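Household Textiles and Small Furnishings Reuse Service
Frequently asked questions

The Beddoe Reuse Service collects, sorts and passes on used household textiles and small furnishings to residents of the district. The answers on this page apply to donors, to households applying for goods and to partner organisations. Separate terms apply to large furniture and to electrical items, which are handled by Unov.

ABOUT THE SERVICE

Who runs the service?

The service is run by Cliltus, a registered charity, under an agreement with the district authority. Cliltus is responsible for the collection points, the sorting room and the allocation of goods. Transport between sites is provided under contract by Seser.

How large is the service?

In the last reporting year, 926 households received goods. There are 38 collection points, most of them in libraries, places of worship and community halls. A list of addresses and opening times is displayed at each collection point and can be posted on request.

Is there a charge?

Donors pay nothing. Households referred by a partner organisation pay nothing. Other residents may buy surplus goods at the monthly sale, where prices are marked on each item and are not open to negotiation.

GIVING ITEMS

What may I donate?

We accept bed linen, blankets, towels, curtains, tablecloths, cushion covers and plain lengths of cloth. We also accept small storage items such as baskets, trays and lidded boxes, provided that they can be carried by one person. Clothing is accepted in March and October only.

What can you not accept?

We cannot accept pillows, duvets with a feather filling, mattresses, carpets, or anything that has been stored in a damp place. Electric blankets are refused at all collection points, whatever their age. Items bearing the name of a hotel, hospital or laundry company should be returned to their owner.

How should items be prepared?

Textiles should be washed, fully dried and placed in a closed bag. Ironing is not required. Please fasten pairs of curtains together with string or a safety pin and write the drop and width on a piece of paper placed inside the bag. Hooks and rings should be removed and may be handed in separately.

Baskets should be brushed out and wiped with a damp cloth, then left to dry away from direct heat. Linings should be taken out and washed. A basket with a broken handle or with loose ends that could catch on fabric will usually be refused, although staff at the collection point may use their judgement.

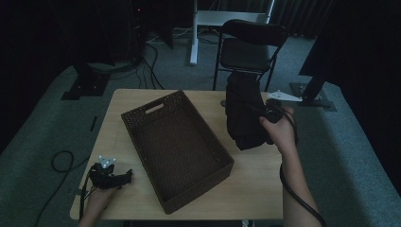

Woven basket and black cloth on a wooden table.

May I donate dark or dyed fabrics?

Yes. Dark fabrics should be washed separately before they are donated, and home-dyed fabrics should be labelled as such. We keep light and dark textiles apart at every stage – this also applies to bags left at collection points, so please do not mix them.

Is there a limit on how much I may bring?

Each collection point may accept up to three bags from one household on any one visit. Larger donations, for example following a house clearance, should be arranged with the office beforehand. Bags must not be left outside a collection point when it is closed. Goods left outside are treated as waste and the cost of removing them falls on the charity.

Will I receive a receipt?

A receipt is given on request. It records the date and the number of bags but does not state a value. We are unable to provide valuations for insurance or tax purposes.

Can a donated item be returned to me?

Requests are considered if they reach the office before the goods have been sorted. Once sorting is complete, items are no longer recorded by donor and cannot be traced.

RECEIVING ITEMS

Who may apply?

Any resident of the district who has been referred by a partner organisation may apply. There are 153 partner organisations at present, including schools, housing advisers and health visitors. If you are unsure whether you are in contact with one, the office will be able to tell you.

How long does an application take?

Most applications are decided within ten working days. Applications from people moving out of temporary accommodation are dealt with first. During August the sorting room works shorter hours and decisions may take longer.

May I choose the items?

Applicants may state bed sizes, window measurements and a preference for light or dark colours. We try to meet these preferences but cannot promise a particular pattern or make. Applicants who need a certain fabric for reasons of health or religion should say so on the form, and every effort will be made to help.

How are items collected?

Parcels are ready for collection from the main office between 9.30 am and 4 pm. They are held for three weeks. Please bring your reference letter and, if possible, your own bags. Where an applicant cannot travel, Seser will deliver to the door within the district boundary – a time will be agreed by telephone.

What if an item is unsuitable?

Please tell the office within 14 days. Unsuitable items may be exchanged once. It is not necessary to return an item that has proved faulty, and a replacement will be offered where one is in stock.

SORTING AND QUALITY

How are items checked?

Every item is opened out and looked over on both sides before it is folded. Sheets and blankets are measured again, even where the donor has supplied a size. Storage items are checked for stability and for sharp edges. Goods which do not meet the standard are set aside for repair, for the monthly sale or for recycling.

What happens to textiles that cannot be reused?

They are sent for recycling by weight. The income is modest and is put towards the cost of transport. Cotton towels in poor condition are offered to animal shelters before they are sent away.

Do you carry out repairs?

Simple repairs, such as hems and loose buttons, are carried out at the sorting room. We do not repair items on behalf of members of the public.

FURTHER QUESTIONS

How may my organisation become a partner?

Organisations should write to the Cliltus office, describing their work and the number of households they expect to refer in a year. New partners are admitted in January and June. An organisation may refer up to 300 households a year without a further agreement.

How is my personal information used?

Details given on an application form are used to decide the application and to arrange collection or delivery. They are kept for two years and then destroyed. They are not passed to the referring organisation without consent.

How do I make a complaint?

Complaints should be made in writing to the office in the first instance. A reply will be sent within 20 working days. If the matter is not settled, it may be referred to the trustees, whose postal address is given on the reference letter.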